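26 July 2018
By Christos Sotiropoulos
4 min read

Before she chose the plates, Rocío Ventura ate her own lunch from them for two weeks. "I wanted to know if I become tired of the colors," she told me. She designs sorting sets for the small firm Okomard, and the set we spoke about is called Medrano: plates in pale tones, and little blocks in strong ones.

The first version, which she showed in Lingate in January, had 6 plates. It was too much for one table. People looked at the plates and forgot the blocks.

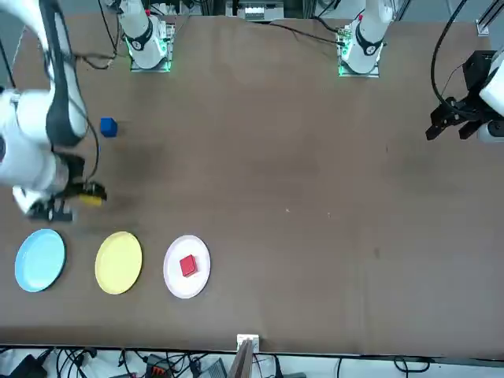
"A plate is a very clear instruction," Ventura said. "You put a plate on the table and everybody understands that something must go on it. With a box I always had to explain." She also tried paper circles, but they moved when a sleeve touched them, and she gave them up.

I asked her why the plates are so pale. She answered that the block must be the loudest thing on the table. A red block on a red plate is difficult to see from the side, and on a plate that is almost white it is easy. Blue and yellow stayed because some users like to match the colors, and she does not wish to forbid it.
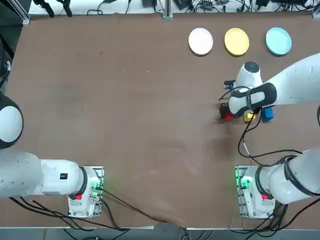
The blocks gave her more work than the plates. An early order from Vaverov was 611 pieces, and 93 of them went back for uneven edges. "One bad edge and the block stands a little crooked," she said. "Maybe you do not notice it. I notice it every time."

About the table she has also a strong opinion. She prefers brown, without shine, and she is not worried by scuffs. Her first tests were on a white kitchen table, where the palest plate was almost lost.
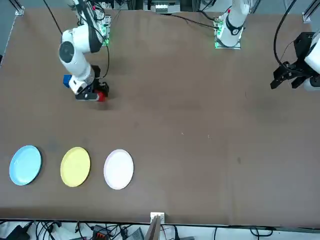
The order of the plates is still not decided. Ventura likes to have the yellow one in the middle, but the printed card in the package does not say this, and she is not sure if it should. "If I write it, people will think the other way is a mistake," she said. She will look at the card again before the next printing.

Related
Vaverov opens its block workshop to visitors
What we saw in Lingate
Choosing a work table: color and surface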